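Chapter 7
When the Rules Change: Product Regulation and the Small Trader

If you have ever stood in a shop and wondered why a familiar item had vanished from the shelf, there is a fair chance that the answer lay in a government office some way off, and that the shopkeeper was every bit as puzzled as you were. This chapter is about how goods come to be restricted, who gets a say beforehand, and what becomes of the people who make and sell them while the matter is being settled.

We shall begin with a small case, and I hope you will be patient with it, as we come back to it several times. In the town of Flornosley, a family firm called Brinkmann had for many years sold scented lamp oil in bottles of 300 millilitres. In May the regional authority published a draft order requiring child-resistant closures on every bottle of lamp oil, whatever its size. The order was to take effect on 1st August, and stock already in the shops was given no period of grace at all.

Floarea Buzatu, who ran the firm with her cousin Laurențiu Nistor, had about 600 bottles in her storeroom when the draft appeared. She did not object to the closures – she had grandchildren of her own, and said so at the hearing – but she did object to the date. Her supplier, Undora, could not promise the new caps before the autumn. A rival firm, Edia, already used them and spoke warmly in favour of the order, and you may like to think about why.

Keep three terms in mind as you read. A draft order is a rule that has been published but can still be altered. A transition period is the time allowed for old stock to be sold or withdrawn. An outright ban allows no sale at all, however the goods are packed, and we shall leave bans until the second half of the chapter. 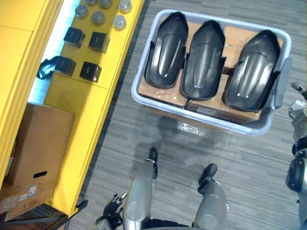
Fig. 7.1 Moulded parts resting on taped boxes in a grey bin.

Before going further, please read the letter from Roland Kettle to the authority, printed at the end of the chapter. He wrote as a customer, and at some length, and he gets one or two points of law wrong, but he asks the question that the rest of our discussion depends upon: who should bear the cost of goods that were lawful on the day they were bought?

7.1 Who is consulted, and when

Most consultations open with a notice.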